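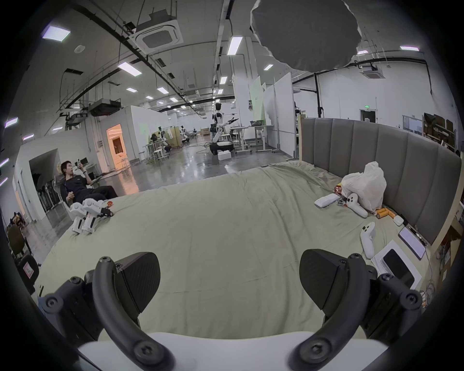 Zavitz fitted sheet in sage, on the bed with the gray headboard.

Got this in September, price was 163 with shipping. Soft, a bit thin. Creases like crazy – if you want a smooth bed look elsewhere. Color is nicer than on the Dorklow site, paler, goes well with gray. Washed it 3 times so far, no pilling yet.

Second one is the Tirnov, more of an olive. Using it as a table cover, tucks under okay. Heavier cloth, wich I like for folding on.

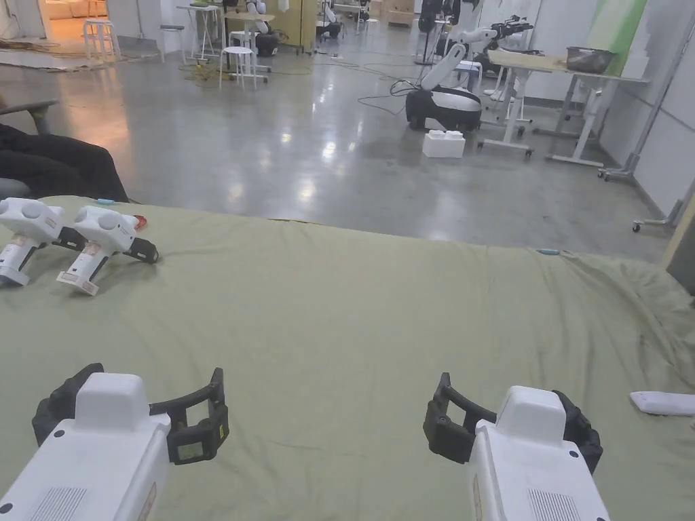 Vanderleia Evangelista wrote back that hers shrank on the first hot wash and she'd size up. Fair. I only do cold.

Corners are the weak point on both. Elastic feels cheap. Good for folding laundry tho, T-shirts slide around less than on my old satin one.

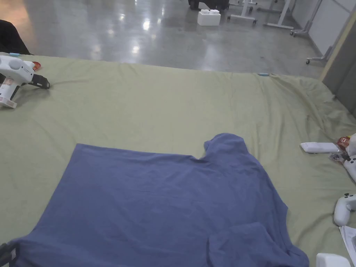

Does it fit a deep mattress?
Up to 2 inches over standard, then the corners pop off.

Dryer on low, take it out early, still wrinkled. I gave up on ironing. Kwiatkowski makes a smoother one but its 180 and only in white.

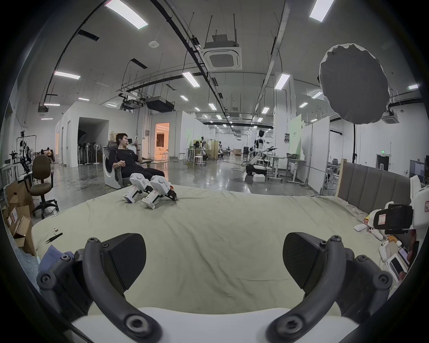 Verdict
Zavitz for the bed, 3 stars. Would buy again on sale.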